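Shared table, Wornbridge workroom - monthly check, November
Checked by: Enikő Somogyi
Comments read by: Tibor Bakos, eventually

1. Legs and fixings
Tight. One bolt had been tightened with what I can only assume was a butter knife. Replaced.

2. Wobble
Passed, leaning on each corner in turn. The folded Pernden bus timetable has been retired from under the north leg after long service.

3. Load
Plate underneath says 900 N. Please don't test this by sitting on it, Sinan.

4. Edges
No splinters found by hand. Run a cloth along them next time, it's kinder.

5. Top surface
Pale wood, wavy grain running on the diagonal. Pass.
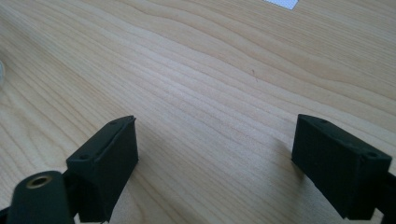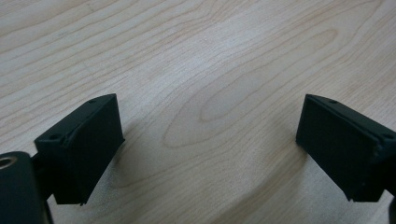 Dutgate Makers' Club - Furniture and Fittings

The grain has now been reported to me as a crack, a water mark and, by Miklós, as "a sort of map". It is grain. Before filling in a damage form, run a fingernail across it. If the nail doesn't catch, go and have your tea.

6. Finish
Smooth. Wipe with a barely damp cloth and nothing out of the cupboard marked Rácz, whatever the label promises. Any specks get brushed off first - dragging grit about is how the last top went.

7. Clearance
900 mm to the door side, as required. Coats do not count as clearance.

8. Lighting over the table
Fine by day. The lamp on bracket 4 still flickers after dark. Reported in October, reported again now, with feeling.

Result: pass, with item 8 open.
Action: Hajnalka Major to chase the lamp. Form 31 is in the tray by the kettle.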